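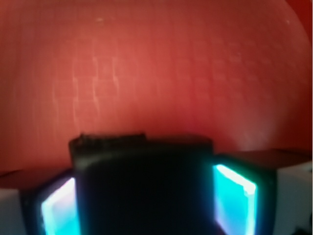 November 22, 2020
By Mio Nagano

Ticket 519: Red trays still tacky after washing
Location: Hemalen kitchen, Clestville
Opened by: Chiyo Minami
Assigned to: Mio Nagano
Status: Closed, with one follow-up

Original report (Chiyo)

The red plastic trays feel sticky when they come off the drying rack. It is the flat part inside, the part with the diamond pattern. The rims feel fine. If you set a glass down and pick it up again the tray lifts a little with it. Washed two of them a second time by hand at 1405 and they were the same once they dried. Please look at this before we order new ones, the old ones have no cracks in them and I would like to keep them.

First reply (Mio)

I need a few details before trying anything.

What soap are you using, and how much? Is the water hot or only warm? Are the trays going in the dishwasher at all? Are they stacked before they are completely dry? Has anyone sprayed them with anything?

Chiyo's answers

Dish soap from the big refill jug, a good squirt straight on the tray. Water is warm. They don't fit in the dishwasher unless you take out the upper rack, so they get done at the sink. Stacked when they look dry. The counter spray gets used on them between uses, and that started in October when we changed sprays.

Log

Entry 1. Checked all the trays by hand. I ran a dry finger across the middle of each one and then along the rim. Every tray dragged in the middle and slid at the rim. The rim is smooth, so whatever is on there wipes off easily. The inside is embossed with fine crossing lines and you can feel the grooves with a fingernail. My first guess was grease down in the grooves.

Entry 2. Washed one tray with hotter water and the same soap, cloth only. Rinsed, stood it on its long edge to dry. Result: still tacky, maybe slightly less. It also had a cloudy look in the middle when I tilted it under the light, which went away when it was wet and came back when it dried. Grease on its own doesn't usually do that on these.

Entry 3. Same tray, white vinegar and water, half and half, left on for ten minutes. I was thinking hard water. Rinsed and dried it with a towel. Cloudiness better at the corners, no change in the middle. Still tacky. I don't think this is scale, or at least it isn't mostly scale.

Entry 4. Read the label on the counter spray. It says to rinse surfaces that touch food after use. We have not been doing that. People spray, wipe once with a damp cloth and put the tray back on the stack. The spray dries in the pattern, then dish soap goes on top at full strength, then a quick rinse over the flat side. I now think we have a buildup of both.

Entry 5. Tested that on a clean offcut of the same kind of plastic that Asmaa El Ouafi had in the drawer. Sprayed it, let it dry, repeated five times. It got tacky. Ran it under hot water for a minute without rubbing and it stayed tacky. Rubbed it with a wet cloth and it was still a little tacky in the texture. So rinsing by itself does not shift it once it has dried on, and a cloth rides over the top of the grooves.

Entry 6. Switched from the cloth to a sponge. Method used:

Lay the tray flat on the counter next to the sink, long side facing you.
Wet the whole inside with hot water from a jug. Let it sit for five minutes.
Put a teaspoon of baking soda on a wet sponge. No soap yet.
Work with the yellow side first, in small circles, pressing enough that the foam gets down into the pattern.
Go over it again in straight strokes, first along one set of lines and then along the other.
Tip the gray water into the sink and rinse with the tray held upright.

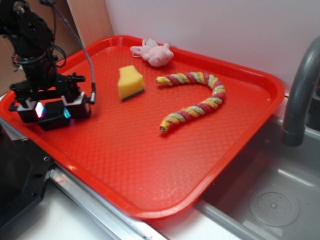
The straight strokes made more difference than the circles did. The pattern runs at an angle to the sides, so if you scrub straight up and down the tray you cross the lines and miss what is in the bottom of them. Turn your hand until you can feel the sponge following the grooves.

I tried the green side on a small patch near one corner. It cleaned faster but left fine scratches I could see with the patch tilted to the light. I would not use it on these. If there is something burned or dried hard on a tray, soak it longer.

Entry 7. One small squirt of dish soap in a full sink of hot water, dipped the tray, wiped it with the soft side, rinsed both sides, stood it up. Came back at 1730. Dry, no drag in the middle, cloudy look gone except for one thumb-sized area that I had skipped. Did that area again and it cleared too.

Entry 8. Repeated on three more trays. Two came out right the first time. The third needed a second round of baking soda. That one had the remains of a price label on the underside, and the sticky spot turned out to be label glue that had transferred from the tray stacked under it. Cooking oil on a paper towel took the glue off, then soap and water.

Entry 9. Emiko Sugawara asked if the plastic itself could be breaking down, as old rubbery handles do. I checked for that. Pressed a paper towel hard on a cleaned tray and left a mug on top of it overnight. Nothing stuck and no color came off on the paper. I'm satisfied it was residue.

Cause

Counter spray drying in the embossed pattern, with undiluted dish soap on top of it, and not enough rinsing. Stacking them while there is still water in the grooves makes it worse.

What to do from now on

No counter spray on the trays. If one has to be used again quickly, wipe it with a wet cloth and dry it.
Soap goes in the water, not on the tray.
Soft side of the sponge only.
Rinse both sides.
Stand them up to dry. If you can still feel damp in the pattern, leave them.
Baking soda once a month, or when one starts to drag.

Things that did not work: hotter water alone, vinegar, a second wash with the same soap, a cloth.

Follow-up still open: the refill jug has no measuring pump, so everyone pours a different amount. Chiyo is asking Rellaneo if they sell one that fits the neck. Until then there is a teaspoon on the windowsill. Please leave it there.

Closing this. Reopen it under the same number if the trays go tacky again.

Comments

Chiyo Minami
Did the rest of the stack this morning following entry 6. All good apart from one I will do again. The soak matters, I cut it to two minutes on the first tray and had to start over.

Natalie Sugden
We have similar trays in blue at our place and I had already thrown two out. Does it have to be baking soda, or would salt do? That's what I have in the cupboard.

Mio Nagano
Natalie, I haven't tried salt. It's coarser and I would worry about scratches. If you do try it, use a corner first.

Natalie Sugden
Fair enough, bought baking soda. Worked on the one I tried. Mine has a square pattern so I just went side to side and then up and down.

Asmaa El Ouafi
Can someone put the sponge back in the holder when they're done? It was sitting in the bottom of the sink again. Also I'd like my offcut back.

Emiko Sugawara
Is the spray still OK for the counter itself?

Mio Nagano
Yes, wipe it off with clean water afterward. Offcut is in the second drawer, under the tea towels.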